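Grenance Toy Library – the sorting bins

Gemma Testa and Apolline Riviere look after the toys at Grenance, and this page shows how returns are sorted before they go back on the shelves. The library holds 300 toys, and 200 of them are out with families at any one time. Everything that comes back goes through a bin first, soft toys and hard ones together, and is sorted by shelf afterward.

We bought the metal bins in May to replace the old cardboard boxes. Click a thumbnail for the full size. 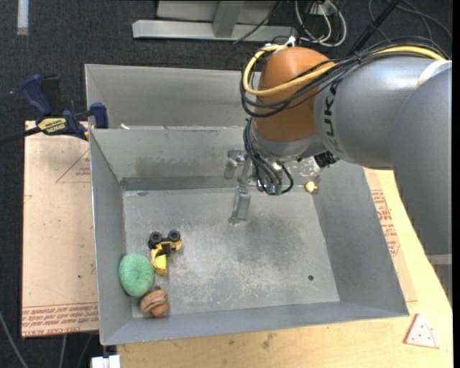
Sorting goes by what a toy needs next. Vehicles get a check of the wheels and any moving parts, then a wipe with a damp cloth. Yellow and black ones like the toy with the scoop go on the construction shelf, which is the first to empty on a busy morning. Fuzzy things, such as the green one near the left wall of the bin, go to the soft pile – those are washed in a mesh bag and air dried for two days. The metal floor scratches easily, but it wipes clean and we have stopped worrying about the marks.

Toys with a missing part wait on the repair shelf for up to seven days. If you find a stray wheel or button at home, put it in an envelope with the toy's name and hand it in at the desk.

Page text: Vy Tôn. Updated 20 October 2025.

Back to all galleries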